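Frosted Glass Is a Storage Problem

By Daiane Paiva

7 min read

A container has three jobs once it leaves the shop. It holds the contents, it gives them up when asked, and it reports how much is left. Small decorative bottles do the first job well and the second adequately. The third they do badly, and the reason is usually the surface finish.

I have been arguing this for a while with Yoga Liem, who runs the refill counter at Bristby and sees more empty bottles in a week than I do in a year. Her position is that people buy the bottle first and the contents second, so the bottle should look good on a shelf. My position is that a bottle spends a few minutes being bought and a year or more being used, and should be designed for the year. We agree about caps. We disagree about glass.

What frosting does

Frosted glass is either etched or coated. Etching roughens the outer surface so that light scatters as it passes through. Coating puts a thin translucent layer on top of smooth glass and gets a similar look for less money. From across a room the two are hard to tell apart. In the hand they differ: an etched bottle takes fingerprints as darker patches which wipe off with alcohol, while a coated bottle resists fingerprints and tends to chip at the base and the shoulder, where it meets other bottles.

Both finishes hide the fill line. Hold a frosted bottle against a window and you may get a darker band where the liquid stops, if the liquid has any color. With a clear liquid you get very little. The usual workaround is to shake it and listen, a method that works for perfume and fails completely for anything thick. The other workaround is to open it and look, and with a narrow neck that tells you only whether there is something in there.

Frosting is often defended on the grounds of light protection. I don't find this convincing. Scattering light is a different thing from blocking it, and a white translucent bottle on a bathroom shelf passes plenty of daylight. If the contents are sensitive to light, use amber glass, or an opaque bottle, or a drawer. A drawer protects everything in it equally and costs nothing if you already own the dresser.

The squat form

Proportion matters more than most people allow. A tall thin bottle shows its level clearly because a small change in volume makes a large change in height. A squat one does the reverse. Take two bottles of 40 ml each, one narrow and one wide, and pour 5 ml out of both. The narrow one visibly drops. The wide one looks the same as it did before, even in clear glass. Add frosting and the information is gone.

In exchange, the squat bottle is stable. It has a low center of mass and a wide foot, and it survives the elbow that knocks over everything else on the vanity. It also packs well, up to a point. Rounded shoulders waste a little space at the top of a box, but a round bottle can be turned to any angle and still fit its cell, so the person doing the packing doesn't have to think about which way it faces. I moved apartments in January and every small bottle that leaked was tall. They had been packed upright and had worked their way onto their sides by the time I opened the box. The short ones had nowhere to fall.

So I don't object to the shape. My objection is to combining a shape that compresses the fill line with a finish that erases it.

Caps

Yoga and I are on the same side here. A good cap on a small bottle has straight sides, enough height to grip with a thumb and two fingers, and some texture. Ridges can be shallow. They only have to break up the film of lotion or soap on your fingers so that torque gets through to the thread. A perfectly smooth polished cap looks cleaner in a catalog and becomes a nuisance the first time you use it after hand cream.

Metallic finishes need a separate word. Bright gold on a cap can be solid metal, a thin metal shell over a plastic insert, or plated plastic. The shell type is the one that fails in an annoying way: the glue lets go, the shell spins freely, and the insert stays threaded onto the neck. At that point you have a closed bottle and a loose piece of gold trim. A strip of rubber band around the insert will usually get it off. Pliers will also get it off, along with part of the neck.

If you are refilling, check the insert before you check anything else. I keep a few spare caps from Peeters because their liners can be replaced separately, and a liner is the part that wears. The glass will outlast any number of them.

Printed decoration

I have softened on this subject. For a long time I removed decoration from every bottle I intended to keep, using acetone and a scouring pad, on the theory that a plain container is easier to label. That is true. It is also a lot of work, it doesn't succeed on fired ink, and on coated glass it takes the frosting off in patches and leaves you with something worse than you started with.

What changed my mind was sorting. On a shelf of identical plain bottles, identification depends entirely on the label, and labels in a bathroom have a short life. They curl, the ink runs, and the oil from your hands turns the paper transparent. A printed pattern is fixed to the glass and can't be mislaid. If the bottle with the black lines has always held the same thing, you reach for it without reading. Hospitals and labs wouldn't accept this as a system, and they shouldn't, but one shelf with one or two users is a smaller problem.

The condition is that the pattern be distinctive at arm's length. Line work does this well on a pale ground. Thin black curves on milky glass keep their contrast in poor light, whereas tone-on-tone florals, which are everywhere at the moment, vanish as soon as the overhead light is off. The gold cap helps as a second cue, provided only one bottle on the shelf has one.

I tested the idea in a casual way. I put a set of mixed bottles in a Stanudero tray, removed the paper labels, and used them for two weeks. I made mistakes with the plain ones on the first day. I made none with the printed ones. Yoga considers this a victory for her side, and on the narrow question of decoration it is.

What it doesn't settle is the fill line. Decoration on the front of a bottle could be combined with a clear strip down the back at very little cost. Masking a strip before etching is an old technique. The strip would face the wall, the front would keep its look, and the owner could turn the bottle around once a month and know where things stood. Trudent did this on a line of hand soap bottles and then dropped it at the next redesign. I still have one and have refilled it more times than any other bottle I own.

Until somebody brings the strip back, the practical answer is weight. Weigh the bottle empty with its cap on, write the number on the underside in paint marker, and put it on a kitchen scale when you want to know. The underside is the right place: it doesn't interfere with the print, and it is seldom handled. On a bottle with a frosted body, a short metallic cap with shallow ridges, and a line pattern around the front, this gives you everything the designer left out without touching anything the designer put in.
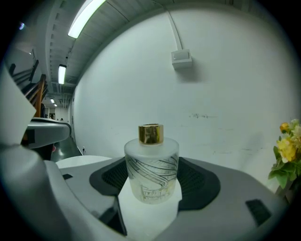 Which ones to keep

Keeping every attractive bottle is how a cabinet fills up. I use a short test and apply it when the bottle becomes empty, before it is washed, since a clean bottle is harder to throw away.

Does the cap come off as one piece? If the shell spins, the bottle goes to recycling.

Can the neck be filled with the smallest funnel in the house? A pipette will technically do it, but you won't use the pipette twice.

Is there a job waiting for it? "Something will come up" does not count. Travel decanting counts, if there is a trip. A desk bottle of hand lotion counts.

Does it look different from the ones already kept? Two matching frosted bottles with different contents are a mistake waiting for a dim morning. Keep one.

Most bottles fail on the third question. A squat frosted bottle with a sound cap and a clear printed pattern will generally pass the first and the fourth, and I have come around to keeping those even though I would never specify one. I would still prefer clear glass. Yoga's counter offers both at the same price, and by her account the frosted ones are gone by Wednesday and the clear ones get restocked when she remembers to check.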